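Categoria: Brinquedos e arrumação | Perguntas frequentes

Blocos de espuma: perguntas frequentes

A partir de que idade se podem usar?
Os conjuntos da Fomley são indicados a partir dos 18 meses, sempre com um adulto por perto. Antes disso a criança tende a morder a espuma, e um pedaço arrancado é um risco de engasgamento.

Quantas peças traz cada conjunto?
Há dois tamanhos: o pequeno, com 33 peças, e o grande, com 75. As formas são as mesmas nos dois. Quem já tem o pequeno pode juntar-lhe o grande sem problema, pois as medidas são compatíveis.

Como se lavam?
Com água morna e umas gotas de sabão neutro. Esprema cada bloco com a mão aberta, sem torcer, e deixe secar à sombra sobre uma toalha. Não use lixívia nem álcool. A máquina de lavar também não é recomendada — as arestas ficam gastas ao fim de poucas lavagens.

Quanto tempo demoram a secar?
Um dia inteiro no verão, até dois no inverno. Aperte o bloco maior junto a uma folha de papel de cozinha: se o papel ficar húmido, ainda não está pronto. Guardar espuma molhada dá mau cheiro e, com o tempo, bolor.

As cores desbotam?
Com sol direto, sim. O vermelho é o primeiro a perder força. Evite deixar os blocos no parapeito da janela ou na varanda.

O que faço com um bloco rasgado?
Retire-o do conjunto. A cola não segura bem na espuma e a parte colada volta a abrir. Vendemos peças avulsas por cor; indique na encomenda a referência 581 e a forma pretendida.

Posso deixar outros brinquedos por cima?
É melhor não. Carrinhos de metal e peças de madeira marcam a espuma, e as marcas fundas não desaparecem.

Qual é a melhor maneira de os guardar?
Num caixote de plástico largo e aberto, onde a criança consiga chegar ao fundo com o braço. Os sacos de pano obrigam a despejar tudo para encontrar uma peça. Não é preciso empilhar nem alinhar: amarelos, vermelhos, verdes e azuis podem ir todos misturados, como neste caixote azul.

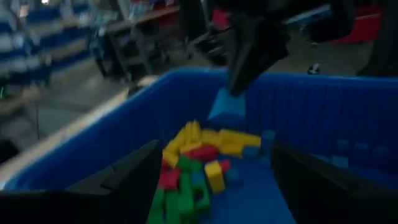
Vale a pena separar por cores?
Como brincadeira, sim. Como método de arrumação, raramente dura mais de uma semana. A Effie Rutherford, que responde às mensagens da loja, sugere pedir à criança uma cor de cada vez na hora de arrumar: primeiro os verdes, depois os vermelhos, e assim por diante.

O caixote deve ter tampa?
Só se os blocos ficarem muito tempo sem uso. Nesse caso, escolha uma tampa com furos — a espuma precisa de ar.

Fazem trocas?
Sim, no prazo de 30 dias, com as peças por usar e na embalagem de origem. Peças avulsas não têm troca, salvo defeito.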